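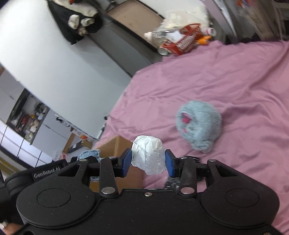 *Plüschtier auf rosa Laken, weiter links ein Karton: In Stirkum wird für den Frühjahrsbasar gepackt.*

**Aus Kinderzimmern in die Turnhalle: Stirkum packt für den Basar**

Stirkum. Wer in diesen Tagen durch die Siedlung am Nusdale-Weg geht, sieht in so manchem Hausflur Kartons stehen, und drinnen, in den Kinderzimmern, sind die Betten kurzerhand zu Packtischen geworden. Im März lädt der Nachbarschaftskreis wieder zum Basar in die Turnhalle ein, und schon jetzt sind 204 Spenden angemeldet – vom Kuscheltier über die Jeans, aus der jemand viel zu schnell herausgewachsen ist, bis zum kompletten Puppengeschirr.

»Ich freue mich jedes Jahr wie ein Kind darauf«, erzählt Shanthi Thambiah, die den Basar vor etwa vier Jahren mit ins Leben gerufen hat und die Listen bis heute von Hand führt, in einem dicken Heft mit Eselsohren. Beim Aussortieren komme man ja selten schnell voran, sagt sie, weil zu fast jedem Stück eine kleine Geschichte gehöre, und die wolle dann eben auch erzählt werden. Gerade bei den Plüschtieren dauere der Abschied manchmal einen ganzen Nachmittag, und das dürfe er auch.

Fürs Packen hat der Kreis ein paar Bitten: Zerbrechliches und Kleinteile sollen einzeln eingewickelt werden, Kleidung bitte gewaschen und nach Größen zusammengelegt, und die Kartons nur so voll, dass man sie noch gut die Treppe hinuntertragen kann. Plüschtiere dürfen gern obenauf liegen, wo sie nicht zerdrückt werden. Jeder Haushalt kann bis zu zwei Kartons abgeben.

Wer keine Möglichkeit hat, seine Sachen selbst zu bringen, kann sich bei Malsha Siddiqui melden, die mit dem Lieferwagen der Gärtnerei Wijesinghe durch Stirkum und hinüber nach Ralmont fährt und die Spenden an der Haustür abholt – auf Wunsch auch nach Feierabend. Der Erlös kommt in diesem Jahr der Spielecke in der Bücherei zugute, die neue Regale und einen weichen Teppich bekommen soll. Kaffee und Kuchen gibt es am Basartag ab 14 Uhr, und Kuchenspenden werden noch gern angenommen.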